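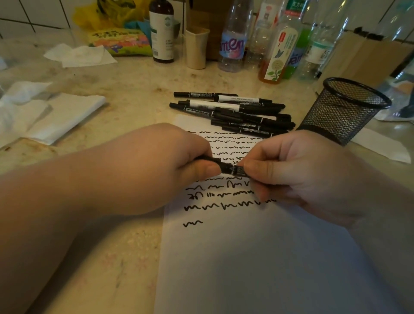

Clukance perception build - pre-release inspection checklist
Task: marker handling and pen holder
Checked on Sunday, February 15, 2026

1. Hand tracker starts without warnings. PASS
Comment: Pluvel took 12 seconds to load the model. Acceptable.

2. Both hands keep the correct left/right label when the fingers meet. PASS WITH COMMENT
Comment: labels swapped once in clip 701, then recovered. The planner must hold its last state while the label is in doubt. Ticket open with Grotero.

3. Cap and barrel reported as separate objects once apart. PASS
Comment: the old October build merged them whenever the cap stayed in the left hand.
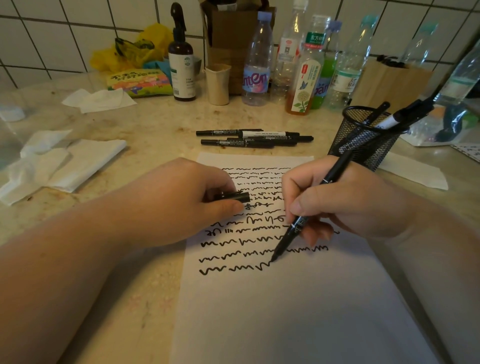 Item 3. Cap in the left hand, marker tip on the page.

4. Contact between tip and paper flagged. FAIL
Comment: flag comes on late for short strokes. Do not use it to trigger the stop routine until fixed.

5. Pen holder state (empty or holding markers) updates between clips. PASS
Comment: mesh sides gave no trouble. Reset the scene memory first or the old state carries over.

6. Clear bottles at the back kept in the obstacle map. FAIL
Comment: depth drops out on the clear plastic. Keep the manual keep-out zone on - it must not be removed for speed tests.

7. Single marker picked out from the pile next to it. PASS WITH COMMENT
Comment: fine on black barrels, weaker where one lies across another. Confidence limit left at the Lukáč default.

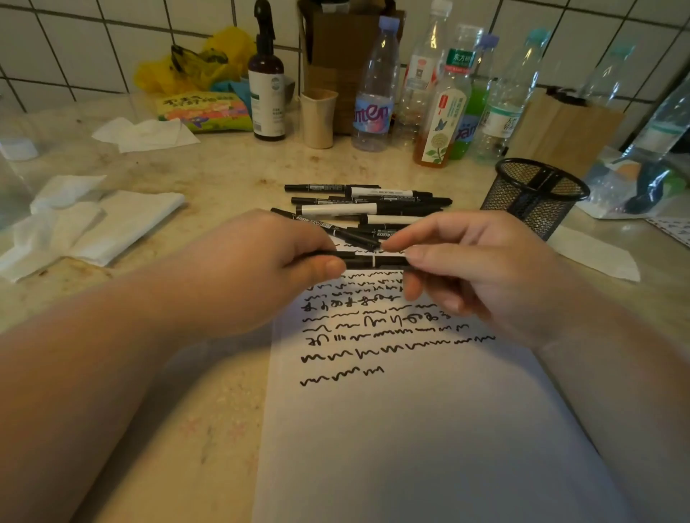
Item 7. Held marker close to the pile, both hands on it.

8. Log replay matches the live run. PASS
Comment: 100 frames compared, no differences.

Result: not cleared for arm motion. Items 4 and 6 to be rechecked on the next build.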